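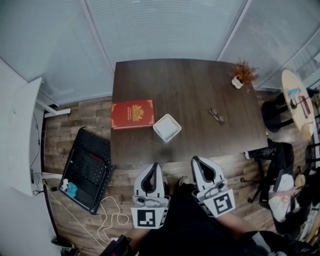
Reinhold Brinkmann has kept a reading table going in Rastcombe for 16 years, and he'll happily tell you about every one of them if the kettle's on. "I never wanted a proper library," he says, settling in. "Just a good table, a book or two and somewhere to put your glasses down!"

He's fond of the dried flowers, too.

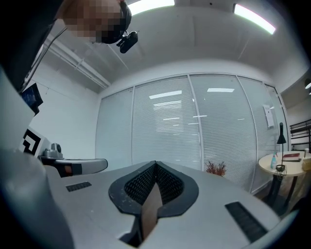
"Fresh ones are lovely, but I'd go away for the weekend and come home Monday to a sorry sight," he says, laughing. "And you do want a decent lamp, whatever your favourite chair's like."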